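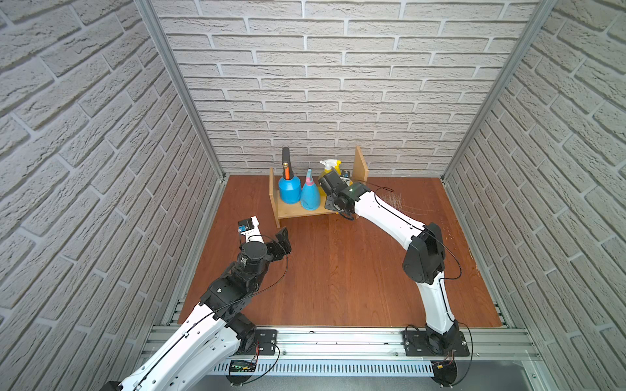 Third week on the shelf task, and most of it went into the timing code. I said in my last post that the policy was fine and the controller was the problem. I still think so, but the story is a bit longer than that.

The setup in short: two arms on one rail, a small plywood shelf, spray bottles on it. The policy runs in Moltik, our inference server, and sends out chunks of 20 actions. A separate process called Weltik takes those chunks and turns them into joint targets for both arms. Weltik is old code. It was written for one arm and later got a second one by copying the class and renaming it.

The trouble was that each copy kept its own clock. When a new chunk came in, the left arm switched to it right away and the right arm finished the step it was on. Most of the time you couldn't see it. When both arms moved near the shelf you could, as a small jerk at the chunk boundary. I logged the offset between the two and the worst one was 23 ms. That doesn't sound like much, but at our speeds it is enough to nudge a bottle before the fingers close.

I took out both clocks and put one in the parent process. Chunks now carry a start time, and neither arm touches a new one until that time has passed. I also blend the last 2 steps of the old chunk into the new one. I tried longer blends and they made the gripper late.

The second change is in how we use the wrist cameras. They run at their own rate, and the old code paired each wrist image with whatever joint reading came in last. Now every image is stamped on arrival and matched to the nearest joint reading from a ring buffer. If there is no reading close enough, the image is dropped and a counter goes up. I watch that counter more than I watch the loss curves these days. 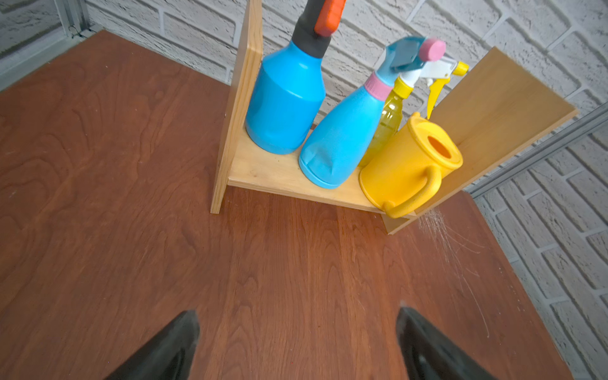
Heiskanen wrote after the last post that dropping images is the wrong fix, and that I should interpolate the joint readings to the image time and keep every image. For slow motion that would work, and I may do it. My worry is the moment of contact, where the joint readings change fast and a straight line between two of them is a bad guess. I'll try it on the recorded logs first.

Still open: the planner in Curnel treats the shelf as one solid box. That's safe, but it means a reach past the side panel gets rejected even when there is room. I have a branch with 14 smaller boxes in place of the big one. Planning is slower with it and I haven't found out why. The collision checker may be rebuilding its tree on every call, so I'll put a profiler on that next.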